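4.2 What the kitchen asked for

The benchmark tasks in Section 3 were chosen by people who like benchmarks. For the household set we went the other way and let Irena Szulc, who has cleaned up after more of our trials than anyone, write down the chores she would hand over first. Her list had 19 entries. We struck 11 as beyond any hardware we could afford, including everything with the word "oven" in it, and merged several of the rest until we had 3 families: hanging, opening and wiping. Wiping is covered in Section 5. The present section deals with the first two, and with the counter they take place on.

Mugs are the field's favorite vessel. A reader of the last decade of manipulation papers could be forgiven for thinking that households own little else. The usual mug, though, sits upright on a matte table with its handle turned politely to one side. A mug on a tree hangs from its handle, so the part most planners want to grab is the part already in use. The body is tilted, the opening faces wherever it likes, and the peg has to be cleared before the arm goes anywhere. Our planner, Nulten, treats removal as a short slide along the peg followed by a lift. Prakash Nadar's hand-written baseline pulls straight up, and the tree comes too.

Cartons are worse in a different way. The grasp model inherited from Zerolix was trained on cartons with flat sides and crisp gables, as found in stores and in 3D asset libraries. In a kitchen, a carton has been squeezed. The top folds in, the sides bulge, and the cap no longer points where the fitted box says it should. We therefore locate the cap first and let the rest of the carton be whatever shape it wants (Figure 4).
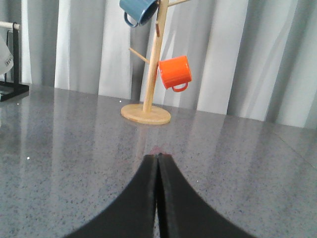
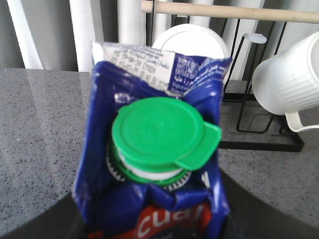 Figure 4. Wrist-camera views from the household set. Top: a mug tree holding a blue and an orange mug, with the closed fingers in the foreground. Bottom: a creased carton with a green screw cap, beside a black wire rack and a white mug.

The counter deserves a paragraph of its own, having cost us most of December. It is gray, speckled and polished, and it returns a second, blurrier copy of whatever stands on it. Early versions of the detector proposed grasps on the reflection of an orange mug with more confidence than on the mug. Imogen Haslam's fix discards any candidate whose estimated height falls below the counter plane. It is four lines long and we are slightly embarrassed by how much it improved Table 6. The speckle itself turned out to be helpful, giving the stereo matcher plenty to hold on to. A pale curtain does it no such favors, and depth estimates behind the counter should be regarded as a form of fiction.

The full household set contains 3,547 labeled wrist-camera images. Labels mark the graspable region, the intended approach direction and any object that must not be touched on the way in. Two of us labeled every image independently, and disagreements were settled by Eugeniusz Bednarek, whose rulings were final and occasionally explained. Most disputes concerned handles seen edge-on. A smaller number concerned whether a bent carton flap counts as an obstacle. We decided that it does.

Can the machine do the chores yet? With the mug tree, if the approach is clear and the pegs are well spaced, we would trust it with mugs we did not care for. With the carton, it can find the cap reliably enough to be interesting. Turning the cap calls for holding the body still at the same time, and a one-armed system has to brace the carton against something. Firm bracing empties the carton by other means. Bronisława Górecki has proposed a clamp, which we have resisted on the grounds that a household with a carton clamp has already reorganized its life around the robot.

Failures are broken down by family in the next subsection, with spills reported separately.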